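Chapter 3
What Will It Cost, and Who Pays?

When I bought my first arm I budgeted for the arm. That was it! I'd forgotten the gripper, the cables, the mounting and the small fortune in groceries and kitchen bits you need before a robot can practise anything useful. My colleague Hoi-yan Hsu still brings it up. So before you ring a supplier, stand in front of your worktop and write down everything on it. 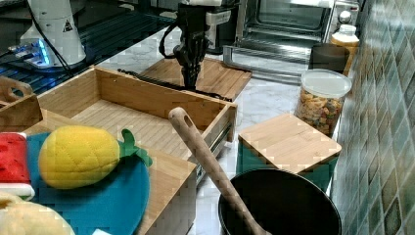

3.1 The dull half of the list

I split every budget in two. One half is the machine, and I got quotes for ours from Domel and Kasten (they were 14 weeks apart on delivery, so do ask). The other half is what the machine will work among – toasters, canisters, chopping boards, a plate or two. It's cheap stuff, but you'll want spares, and somebody has to go shopping for it.

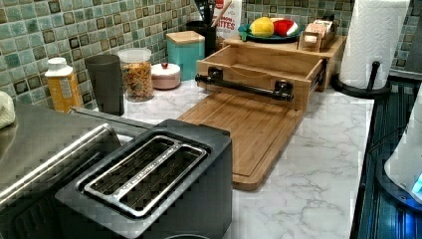
I'd also set aside money for moving things about. Tove Þorgeirsson, who planned the Hiltden kitchen with me, allowed two days for layout and we used every hour of them. A board shifted towards the arm can save you paying for a longer reach, and a cable run you haven't measured will always come up short. Draw the counter to scale, mark the arm's base first, then fit the rest in by hand and see what you still need to buy.

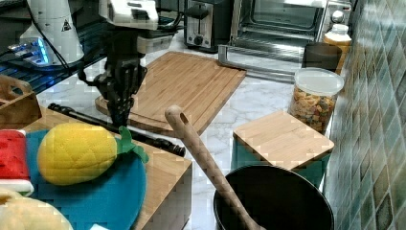 Figure 3.2 Gripper over the large bamboo board, with toaster and toaster oven behind.

Now get a pencil. We'll start with the gripper, as it's the line most people guess at.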